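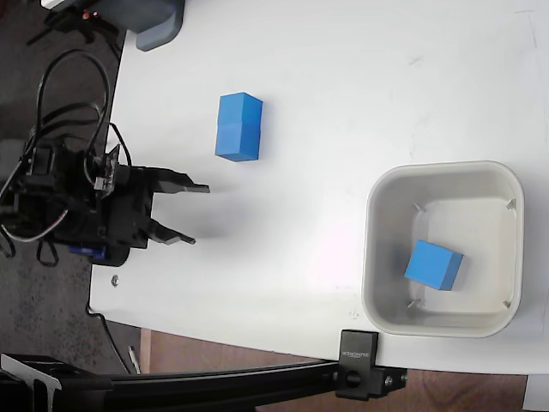 Toft Harbor Emigration Registers: Digital Facsimile Edition

Publisher: Fundex
Format: external drive or institutional download
Extent: 24 volumes, 137 GB
Languages of source: German, Danish, Polish, Yiddish
Finding aid: English
Catalog entry revised December 26, 2018

Overview

The edition reproduces the departure registers kept by the Studel shipping agency for passengers traveling through Toft Harbor. Each register entry gives a name, age, last place of residence, occupation, ticket class and declared destination. Later volumes add a column for the person paying the fare, which makes it possible to link passengers to relatives and employers already overseas. Marginal notes by agency clerks are reproduced in full and transcribed where legible.

Volumes are arranged by sailing season, beginning each year in June. Passengers who bought tickets in one season and sailed in the next are listed twice, and the index does not merge these entries.

Contents of the set

Page images, TIFF and PDF
Name index, CSV, UTF-8
Gazetteer of 700 places of last residence, with variant spellings
Table of clerks' abbreviations
Finding aid, 68 pages, PDF

Index and transliteration

Names are indexed as written by the clerk. A second field holds a normalized form. Yiddish signatures are transliterated by a single table printed in the finding aid, and the original characters are kept in a third field. Place names follow the spelling in the register, with a cross-reference to the gazetteer number. Border changes are recorded in the gazetteer only, so a search by modern country must be run there first and the resulting numbers carried over to the name index. 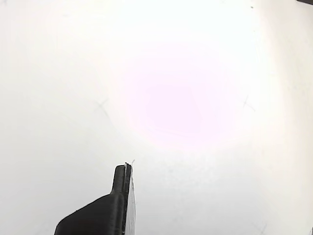 Page images are supplied without retouching. Tone correction would remove faint pencil, and the clerks used pencil for fare adjustments and canceled bookings. Each file carries a condition code: F for fading, S for stain, T for tear and G for glare. Code G is assigned where reflected light hides writing. On a white surface such a reflection can be a large, pinkish-lavender patch, strongest in the middle and with no sharp boundary, and the code is applied to the full area over which the tint can be seen. Pages coded G have a second exposure with the suffix B.

System requirements

Any current PDF reader. The CSV index opens in standard spreadsheet software, but names may display incorrectly if the encoding is not set to UTF-8 on import. The Padar viewer, included on the drive, displays register pages and index rows side by side. It does not require an internet connection.

Licensing

Single-site and multi-site licenses are available to libraries and archives. Individual volumes are not sold separately. Reproduction of single pages in theses and scholarly articles is permitted with citation of volume and page. Use in commercial genealogy databases requires a separate agreement.

Related items

Studel Agency Correspondence, letterbooks
Gazetteer, print edition, paperbound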